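Workshop tips: setting up a bench for a robot arm and the people next to it
Shop Notes, updated 2 July 2020

These notes come from the packing and kitting benches at Kastlow, where two of the manual stations now share their work with an arm. They cover the bench, the tape, the paper and the shift routine. They do not cover programming. Wording is by Irfan Pangaribuan, bench lead.

Before the arm arrives

Write down what the person at the station does in a full shift, including the parts that are not on the work instruction. At our first station the instruction listed picking and placing. The person doing it also turned damaged parts aside, straightened crooked trays, told receiving when a carton was short and swept up. The arm took over picking and placing. Everything else still had to be assigned, and for the first week it was not.

Decide who may stop the machine. Our answer is anyone. Put the stop button where it can be reached without leaning over the work surface, and test it at the start of every shift.

Covering the surface

Use brown kraft paper on a roll, wide enough to cover the bench in one piece. A seam in the work area catches light parts and lifts at the corners. Unroll the paper the evening before, curl side down, and weight the ends overnight. Small creases do no harm. Replace the sheet when a crease stands high enough to tip a part.

Glossy covers and bare metal tops reflect the overhead lamps. If you cannot avoid them, move the lamps before you change anything else.

Laying out the grid

Blue painter's tape is the right tape. It shows up well on brown, comes off without taking much paper with it, and can be relaid in a few minutes by one person.

Mark the center line first, starting at the robot base and running straight out to the front edge of the bench. Measure all other lines from it. Our cells are 300 mm wide. Press each strip down with a plastic scraper, working in one direction. Cut the ends with a blade; torn ends fray sooner.

Gaps in the tape are acceptable where a strip has worn through, as long as both people on the station still read the cell the same way. Patch the gap at the next paper change. Do not lay new tape over old, as the double thickness makes a ridge.

Keep a drawing of the grid at the station, with a letter for each column and a number for each row. Notes at shift change should use these. "Missed twice in C2" is useful to the next person. "Missed on the right" is not.

Practice parts

Train on foam cubes before using real stock. They are cheap, they do not mark the gripper pads, and a dropped one does not need an incident form. Choose colors that stand apart from the paper and the tape. Start with one cube in the middle of a cell, then move to harder positions: close neighbors, cubes touching a line, cubes over a line. Ask the operators to choose the positions. They know where parts end up on a bad day.

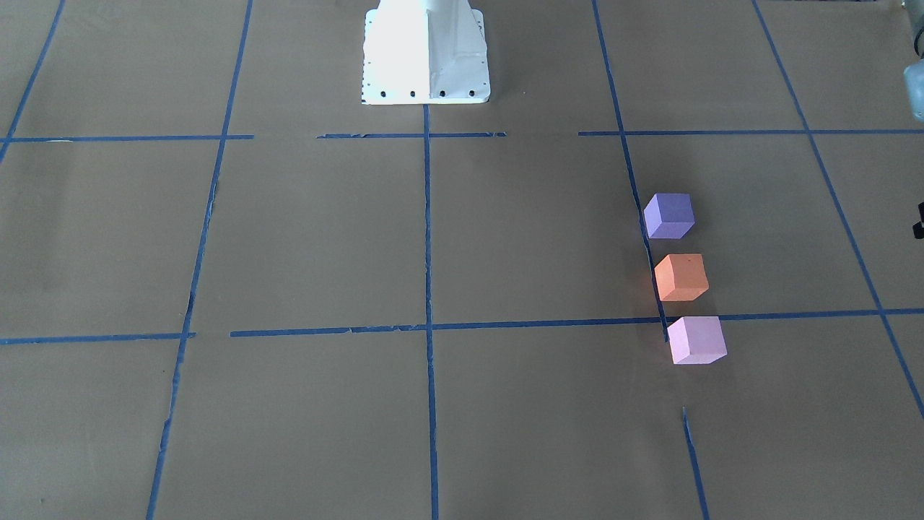 Purple, orange and pink foam cubes on the taped grid, with the pink one across a line.

What changes in the job

Hand work at our stations dropped and checking work went up. Checking is tiring in a different way, and people who had been comfortable on an eight-hour packing shift reported sore eyes and stiff necks. We now rotate every 2 hours between the arm station and a manual one.

Pay grade should be settled before the changeover. Ours was settled in March, after the second station was already running, and that was too late.

Keep some manual work at the station each week. When the arm was down for a cable fault we packed 1074 kits by hand, and the slowest benches were those where the operators had gone longest without practice.

End of shift

Park the arm. Clear all cubes and parts from the paper.
Brush the paper toward the front edge. Do not use compressed air.
Check the bolts at the base flange against their paint marks.
Enter misses by cell in the station book.
Change the paper after roughly 2000 cycles, or sooner if it is torn.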